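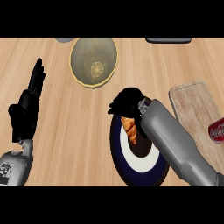
Can one person put the Urnstead two-arm kit together at home?
With a solid bench and a second pair of hands for the hour when the arms go on, it can be done by one person over several evenings.

Urnstead Two-Arm Bench Kit, with Davham hands
Sold by Sezer
Kit price: $907
Spare finger set: $143
Parts in the box: 178
Page text revised April 8, 2022

We sell this kit and we have our doubts about it, so read the whole page before you order.

The arms are decent. The gray covers snap on without forcing, the wrists turn freely, and the black hands will close on something as awkward as a croissant. What the maker's leaflet calls "ready for any kitchen task" is another matter. Holding a pastry over a plate is a kitchen task in the sense that opening a drawer is carpentry. We would not buy it to get breakfast made.

The simulator is included and it's the part we use most. You can lay out a wooden table with a bowl, a plate, a cutting board and a soda can, then try a grasp with either arm before any hardware is powered. Be suspicious of how well things go in there. A simulated croissant has no flakes. Grip settings that look fine on screen need to be done over on the bench, and the leaflet gives that one line.

What you supply
A bench that doesn't rock
A computer for the simulator
Hex keys (the ones in the box are soft and round off)
Thread locker
Clamps, at least until you've settled on where the bases go

Build notes from our shared workshop
Cherry Mae Javier built ours in December and it took her 11 evenings. The leaflet says a weekend. Most of the lost time went into the wrist cables, which are labeled on one end only. She put tape flags on the other end and we suggest you do the same. Steps 4 and 5 are printed in the wrong order in every copy we've opened.

"I'd build it again," she wrote in the workshop log, "but I'd want to see the next version of the leaflet first."

Compared with the Brusach kit
Brusach costs more and has clearer instructions. Its hands are weaker, in our opinion, and you can't order single fingers. If you dislike wiring, get the Brusach.

Returns
Unopened kits, full refund. Opened kits, we'll take them back if the finger bags are still sealed. Shipping is yours to pay either way.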